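Week 6 handout: Fits, clearances and the peg-in-slot job

Introductory Assembly and Fitting, Tuesday group
Notes by Shahram Mohammadi
12 October 2021

Welcome back! This is my favourite week of the whole course, so please forgive the extra pages. So far we have measured parts on their own. Now we get to put one inside another, and suddenly every tenth of a millimetre you ignored in May comes back to say hello.

1. What we mean by a fit

A fit is the relationship between two mating parts, usually a hole (or slot) and the thing that goes into it. There are three families:

Clearance fit: the part is always smaller than the opening. It slides in by hand and comes out again.
Transition fit: it could go either way, depending on where each part lands inside its tolerance.
Interference fit: the part is bigger than the opening and has to be pressed, heated or cooled to go in.

Everything we do this week is a clearance fit. A good one is a lovely thing to feel, with no rattle and no fight, just a steady slide until it seats.

2. Square openings are harder than round ones

With a round peg in a round hole you have to get the position and the tilt right, and the rotation looks after itself. Make the opening square and rotation matters as well. Try it with your own hands before you read on! Take a square peg from the Brustum tray, close your eyes and find the slot by touch. Most people arrive in nearly the right place and then sit there, twisted a few degrees, wondering why nothing is happening.

Two words you will need for the worksheet:

Jamming: the part stops because you are pushing in the wrong direction. Change the direction of the push and it frees up.
Wedging: the part is gripped across two opposite contact points, and pushing harder only makes it tighter. Back it out and start again.

3. Chamfers and lead-ins

A chamfer is a bevelled edge at the mouth of the opening or the tip of the part. It turns a small sideways error into a sideways nudge in the right direction. I can't say enough good things about chamfers. If you are drawing your own holder for the Stukix project, put one on the slot and one on the peg, and your marker will be delighted.

4. Mounting boards

A board with its openings fixed in place lets you practise the same insertion again and again without chasing the work across the bench. Look for the differences in shape between neighbouring features, and ask yourself which way a part would have to be turned to suit each one. A square opening gives you four possible orientations for a plain square peg. A tall rectangle gives you only two.

Also notice how far a part sticks out once it is in the slot. The free length is your lever, and a long one makes it very easy to tilt the part by accident. 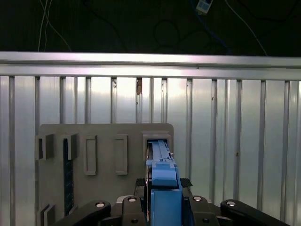 5. For next week

Read the Sharifi notes on tolerance stacks, up to the end of the worked problem. Bring your calipers, your worksheet and one object from home that slides into another (pen caps are fine, matchboxes are even better).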